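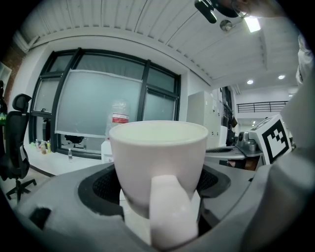

4.3 Where the planner's numbers come from

We are wary of the 74 per cent success rate we obtained for the Estus planner. It was measured over 200 trials, but every trial used the same room and the same lighting, and the pose estimator was tuned on both.

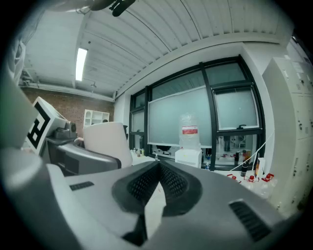 Figure 3. Wrist view with a second gripper and its marker.

Pose error is the weaker part of the pipeline. When we hid the marker for 15 frames, the estimate drifted and the planner went on as if nothing had changed. In Figure 3 the marker board is tilted towards the camera, and the window behind has frosted panes, which offer few features to track. We doubt that the Mikuš filter corrects for this. Bañez makes the same complaint about her own logs.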